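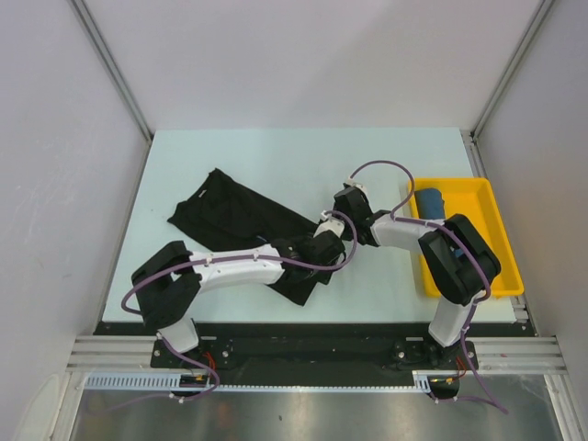 Slide 2: Dark garment on the table

Start with the cloth. Black shows creases badly, so give people time to look at it.

Point to the folds running through it. Ask the room where they would take hold first. Wait for two or three answers.

Then the order I use at Hilwood: find the shoulders, pull the hem straight, smooth from the middle out. Sleeves come last.

Mention the yellow tray on the right. Shallow sides, easy to reach into.

Kazue has the handout on dark fabrics. Next slide: sleeves.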